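Dropped Mugs and the August Stop: Your Questions

Last updated 2022-08-19 by Ingeborg Gisler, Broladora bench team

Thank you all for being so patient with us. A good many of you wrote in after we paused the mug-hanging task, and the same questions kept coming up, so I have gathered them on one page and tried to answer them the way I would if you were standing next to me with a coffee.

What went wrong?
The right gripper let go of a mug while it was still in the air, short of the peg. It happened 9 times before we stopped the task, out of 3,098 hanging attempts on the log. That may sound like a small number, and it is, but a two-armed setup that drops things without warning is one we don't want people leaning over.

Was anyone hurt?
No, thank goodness. One mug went off the front of the table and landed near a colleague's foot, and that was the moment we pressed the stop button and left it pressed for the afternoon.

Why didn't the arm notice that it had let go?
This is the part that took us the longest. The Flika controller reads how far the fingers are closed and decides from that whether something is between them. A mug wall or a handle is thin, so "holding a mug" and "holding nothing" come out very close together. When the reading wandered a little, the controller decided the hand was empty and opened it to try again – with the mug still in it, poor thing.

Which part of the task is affected?
Only the carry, from the moment the right gripper has closed on the mug until it is on the tree. The left arm doesn't take the load in this task, and its own log is clean.

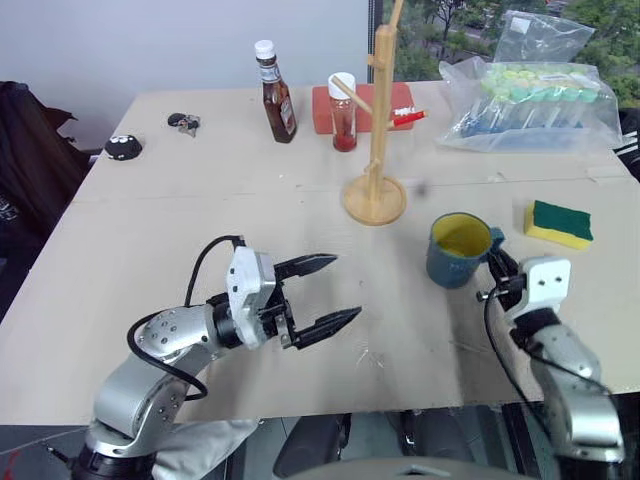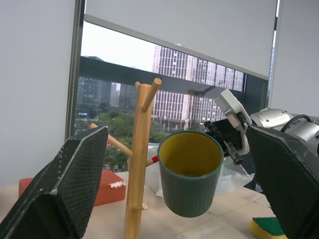

Did the grip force change as well?
It did, a little. We had it set low to be kind to the mugs, and we have gone up 6 steps on the Prondetti force scale. Please don't turn it back down on your own bench, even if it looks rather firm to you. If a mug shows marks, write to me and we'll look at it together.

Could it be worn finger pads?
We wondered about that too, and spent a whole morning swapping pads back and forth. The drops came with both the old set and the new one, so wear isn't the cause of this fault. Do go on checking your pads every week, though.

What has been fixed?
The controller no longer opens the fingers on the width reading alone. It now has to see the motor load fall as well, and if the two disagree, both arms hold still and the amber light comes on. We have run 71 hangs on the new version without a drop. I would like to see many more than that before I call the matter closed.

What should I do if the amber light comes on?
Leave the mug where it is, please, and don't reach between the arms. Press stop first, support the mug from underneath, and then open the gripper from the hand panel. Note the time in the bench book – even a scribble helps us find it in the log.

When can we run it unattended again?
Not before October. Until then somebody stays at the table, within reach of the stop button, with closed shoes on.

Does this apply to the Benedetti bench?
Yes, it has the same controller. Its update goes in on Monday, and it stays switched off until then.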